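Week 5: Folding, Stacking and the Bed as a Work Surface
Household Practice, evening section, Drurnberg Adult Learning
Instructor: Sirkka Lehtinen

Carried over from last Monday

We did not finish towels. Towels will be on the quiz anyway. Those who left at the break to move their cars and came back forty minutes later should copy Aminu Ojo's notes, which are legible and contain only one drawing of me.

1. Why the bed

Most homes have one large flat surface at a sensible height, and people sleep on it. The kitchen table has crumbs and a better light. The ironing board is too narrow for anything wider than a sleeve. So we fold on the bed, and we accept the one drawback: whatever isn't finished by bedtime goes on the chair, and what goes on the chair stays there until spring.

Make the bed first. A plain fitted sheet pulled tight will do. Folding on top of a rumpled comforter is like writing on a cat.

2. Zones

Laitinen's old handbook (copies in the back cupboard, 9 of them, please return them) divides the bed into three:

Head: finished stacks, heavy things at the bottom. Blankets go here first and stay.
Middle: the working area. One garment at a time.
Foot: the unsorted pile.

Bags, phones and chargers have no zone. Laitinen wrote before phones and is silent on the matter. My own rule is that a bag may stand at the side if it stands up by itself - and a phone may lean on the bag if you promise not to look at it. I have taught this course for years and have yet to see that promise kept.

3. The T-shirt

Lay it face down, smooth from the center out. Fold one side in to the middle of the shoulder, sleeve back on itself, then the other side. Hem up to just short of the collar, then in half again. A printed front should end up on the outside so you can tell which shirt it is without unfolding the whole stack.

Common faults:
Folding in the air. It looks quick on television.
Starting a second shirt with the first one half done. You now have two problems and they are both white.
Smoothing a print with a hot palm and a lot of feeling. The letters do not need it.

4. Blankets

Fold in thirds lengthwise, then in half until the stack matches the width of your shelf. Measure the shelf. Urho Ruotsalainen folded a whole winter's worth to 70 centimeters last term and owns a shelf that is narrower than that. He has since bought another shelf.

Cushions are not folded. This was asked.

For next week

Read Laitinen, chapter 9. Bring one T-shirt, one blanket and something awkward (fitted sheets are week 6, so please, something else). Sointu Tuominen has the sign-up sheet for the bed by the window, where the light is kinder to dark socks.

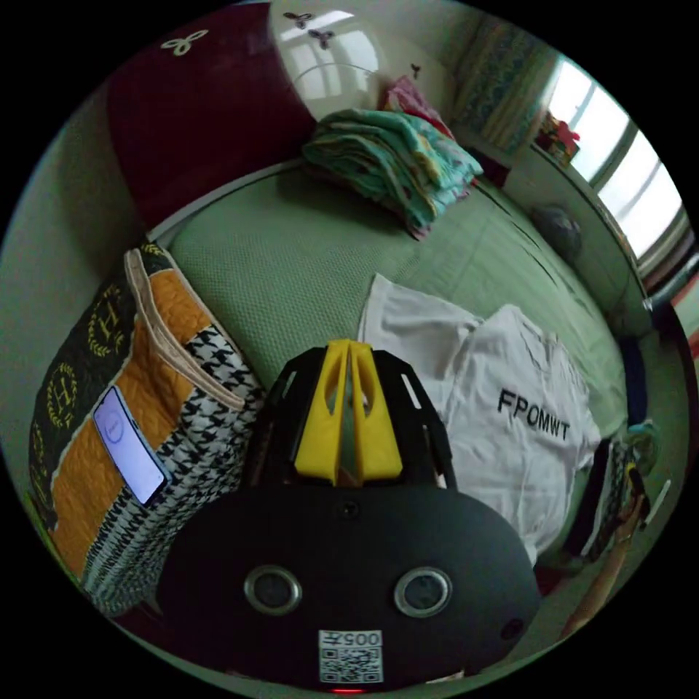

Late homework goes in the tray by the door, folded.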